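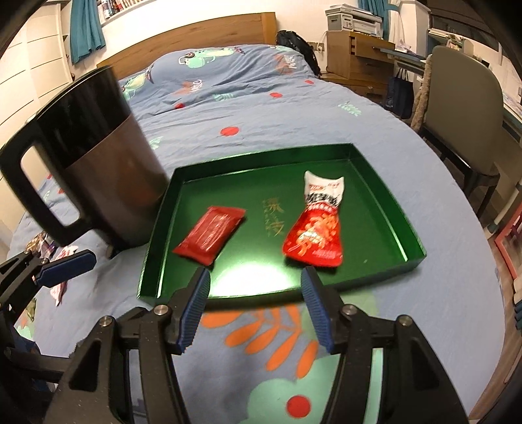 A green snack tray with two packets in it, set on a bed beside a dark mug.

A snack tray is a shallow, open container used to hold packaged or loose snacks within easy reach. It differs from a serving tray mainly in size and in the height of its walls. A serving tray is made for carrying dishes between rooms and usually has handles, while a snack tray tends to stay in one place, such as a coffee table, a desk, a nightstand or a bed. The name covers both divided trays, which have separate sections for nuts, candy and dried fruit, and plain trays with a single open floor.

Shape and finish

Most plain snack trays are rectangular. The walls are kept low so that packets can be picked out without tipping the tray, but high enough to stop small items from sliding over the side. There is normally no lid. Trays with a glossy surface wipe clean easily and show fingerprints and crumbs more than matte ones do. Dark green, red and black are common colors, and the floor of the tray is often decorated. Chinese calligraphy in gold is one form of decoration and may be printed faintly in the middle of the floor, where it is partly hidden when the tray is full.

Contents

Trays used at home hold a changing mix of items. Small flat sealed packets lie side by side or overlap. Larger bags are either placed in the tray unopened or folded over at the top. A folded top slows the loss of crispness for a short time, though a clip or a band holds better. Loose snacks are usually put in a bowl or in paper cups first, as they leave oil and salt on the tray floor.

Use on a bed

A tray on a bed keeps packets together and catches some of the crumbs that would otherwise reach the bedding. A soft duvet gives uneven support, and a tray placed on it will lean toward the nearest dip. Dry packaged food is little affected by this. Drinks are less stable, and a mug is safer on a nightstand or on the wide rim of a bed tray with legs. Empty wrappers often collect next to the tray, and some households keep a second small box for them.

Sizes and makers

There is no standard size. The Wirkton catalog of July 2018 listed plain trays in two lengths, the longer measuring 300 millimeters, with walls 46 millimeters high. The same maker gave a weight of 600 grams for its divided model. Sando sells a stackable version with slightly sloped walls, and Mészáros produces lacquered trays meant chiefly for tea rooms. In the town of Irkeck, snack trays are given as housewarming presents and are sold at the market held there every September.

Care

Glossy trays are washed by hand with mild soap and dried with a soft cloth. Abrasive pads dull the surface and can wear away printed lettering. Crumbs in the corners are loosened with a dry brush before washing. Trays stacked for storage are separated with paper or thin felt.

See also

Bed tray
Serving tray
Candy dish
Lacquerware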